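Reading Room > Short Fiction > The Second Adjustment

The Second Adjustment

The regulations of the Wedton Institute provided that no instrument could be withdrawn from service without a written finding as to cause. It was under this rule that Hiwot Bogale, technician second grade, was directed to present herself in the bench room on the morning of 14 March 2023 and to examine the hand gripper entered in the register as Comum.

The instrument had been reported three times. The first report stated that it closed unevenly. The second stated that it closed evenly but in the wrong place. The third, submitted by Mr. Davoud Babaei of the Training Section, stated only that he no longer cared to use it, and requested another. There was no other. The Institute had owned a pair, and the twin had been lent to the Jalali annex some years earlier under an agreement that both parties had since misplaced.

Ms. Bogale signed for the key, opened the bench room, and set out the service folder. Its earlier pages were in the hand of Luzius Frei, who had held her post until his retirement in October. Mr. Frei had kept the folder with great care and little warmth. His entries gave the number of closings since the last inspection, the condition of the springs, and the setting of each finger. Under "Remarks" he had generally written "None."

The procedure began with the gripper open and the pads well clear of the work. The operator was to hold the instrument above the bench, bring the test box within the opening, and note the distance from each pad to the nearer wall before any pressure was applied to the handle. The procedure allowed the box to lie off center. It did not allow the operator to move it in order to obtain a better figure. 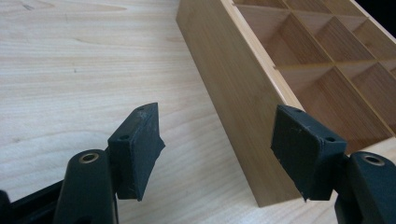 The divided box within the opening of the Comum gripper, nearer the right pad.

Ms. Bogale took the readings twice. She then closed the handle by degrees, as the folder advised, and felt the fault at once. It came late in the travel, a small sideways give in the left finger, such as one feels in a stair that has been stepped on in the same place for many years. The right finger stopped where it was told to. The left one stopped, considered the matter, and went on a little further.

She wrote: "Left finger yields before full closure. Right finger sound." She looked at this for some time and struck out "sound," which was a conclusion, and wrote "does not."

At nine she was joined by Omid Amini, who had been assigned to her as a witness. The regulations required a witness for any finding that might lead to withdrawal. Mr. Amini was employed in Records, and had brought a chair.

"Is it broken?" he asked.

"It is under examination," said Ms. Bogale.

Mr. Amini wrote this down.

She removed the pads first. Each was held by 2 screws, and each screw was to be placed on the cloth in an order matching its place in the pad, so that it could be returned to the hole from which it came. Mr. Frei had underlined this instruction. Ms. Bogale had always supposed it to be a habit of his and not a need of the machine, but she observed it. The screws from the right pad turned out freely. Those from the left resisted, and when the second came away she saw that its thread carried a dull film, gray at the edges, of the kind left by thread cement.

The folder made no mention of cement. She read back through the entries for the last year of Mr. Frei's service, and then for the year before that. Springs, fair. Setting, unchanged. Remarks, none.

"Is cement allowed?" asked Mr. Amini.

"It is neither allowed nor prohibited. It is to be recorded."

"And it was not recorded."

"No."

Mr. Amini's pen remained above the page. Ms. Bogale asked him to note the presence of cement on the left pad screws and to leave the matter of the record for a later paragraph.

The cement was not the fault. She established this by cleaning the threads, refitting the pad, and closing the handle on a strip of card. The give was still there. It lay further back, at the brass ring in the body of the finger, where the arm was joined to the carriage beneath. With a lamp held low she could see that the ring had turned slightly in its seat. It had been pressed in when the instrument was made and was meant to stay as it was for the life of the arm. Under load it now shifted by a hair, returned, and shifted again.

She understood then what Mr. Frei had done. He had found the same give, perhaps long ago. He could not repair the ring without sending the whole arm to the makers, the Proven Works, and the makers had at that time required 6 months for such a repair. The Training Section held its courses in spring and fall. He had therefore set the left pad slightly out of true, so that the error at the ring would be met by an equal error at the tip, and he had fixed it there with cement so that no one would put it right. For as long as the two errors agreed, the gripper had closed straight. The ring had gone on wearing, and the pad had not.

It was, she considered, a very good repair. It was also contrary to section four.

She asked Mr. Amini whether he would like to take his break. He replied that the witness was not permitted to leave the room while the instrument was open. She thanked him, and went on with the work.

The makers' current notice gave a method for reseating a ring on the bench, provided that the seat was not cracked. She inspected the seat under the glass and found no crack. She drew the ring, cleaned the bore, roughened it lightly with a cloth of 400 grade, and pressed the ring home again with the bonding agent supplied. The notice called for the arm to stand untouched until the agent had set. Ms. Bogale and Mr. Amini accordingly sat in the bench room for the greater part of the afternoon without touching it. Mr. Amini asked whether she had known Mr. Frei well. She said that she had worked beside him for a long time. He asked if that was the same thing, and she said that she would have to look it up.

When the period had passed she fitted both pads square to the arms, by the gauge, with clean screws and no cement. The box was put back from the work. The first closings were to be made on nothing at all, above the bare bench, and the handle released fully between one and the next.

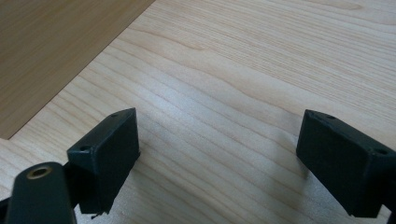 The handle moved well. She closed it slowly and then at the ordinary pace, and on each occasion the pads met along their whole faces and parted again without the small hesitation she had felt in the morning. Mr. Amini was invited to try it, as the regulations suggested, and did so with his other hand held behind his back.

"It feels like nothing," he reported.

"That is the standard," said Ms. Bogale.

There remained the finding. The form allowed half a page for the cause of the fault and a single line for the name of any person whose act or omission had contributed to it. The line could not be left blank. Records returned forms with blank lines, and it was Mr. Amini who returned them.

She wrote that the brass ring of the left finger had worked loose in its seat through long use, the instrument having completed more than 3,000 closings since its last overhaul. She wrote that an adjustment of the left pad, made at an unknown date, had kept the instrument within its limits during a period when no repair could be obtained. She recorded the cement. She recorded its color. On the line provided for a name she wrote, after some thought, her own, and beside it, "for not having noticed."

Mr. Amini read the form through to the end. He inquired whether "unknown date" was accurate. She said that she did not know the date. He agreed that this made it unknown, and signed.

The instrument was returned to service the following morning. Mr. Babaei sent a brief note to say that it now closed evenly and in the right place, and that his students, who had been taught to hold it a little to the left, were having to be taught again.

Copies of the finding went to the Training Section, to Records, and to the director, Mr. Ewan Laing, who did not comment on it. A further copy, not called for by the regulations, was sent by ordinary mail to a private address. It came back after three weeks with a correction in pencil. The word "adjustment," in the second paragraph, had been made plural. Under "Remarks," in a hand she knew, was written: "The first one did not hold."

Ms. Bogale placed the page in the folder, behind the entry for the year in which she judged it to belong, and went down to the bench room to check the other ring.

Wedton Reading Room | Contact the editors | Text copyright the author, all rights reserved | Back to top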